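The long way round to a good marmalade

By the time the January oranges reach the market in Tikton, my mother's big pan has usually been down from its shelf for a fortnight, waiting. She never used a recipe (or never admitted to one), and I spent most of my twenties making a runny, rather sulky sort of marmalade before I gave in and asked her how long she boiled it for. "Until it's done," she said, and went back to the crossword.

Well, I have been at it for 14 winters now and I think I'm getting somewhere! I like to halve the fruit the night before, squeeze it, tie the pips up in a bit of muslin and leave the whole lot soaking with the peel while I sleep. In the morning the kitchen smells wonderful, and the peel has softened enough that it only wants a couple of hours of gentle simmering before the sugar goes in.

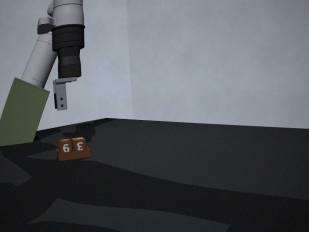
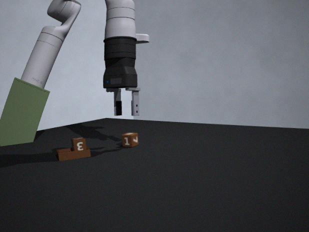 Yoga Osman wrote to me after last year's piece to say that I was far too timid with the sugar, and that a full 1000 grams to every half kilo of fruit was the only way to get a proper set. I tried it in March with the last of the freezer oranges, and I must say it stood up beautifully on the spoon, though it was a touch sweet for our house.

So this year I'm meeting Yoga halfway. I'll let the pan stand for 10 minutes off the heat before potting, so the peel doesn't all float to the top, and the first jar is promised to my sister in Jalby, who likes hers dark and eats it with cheese.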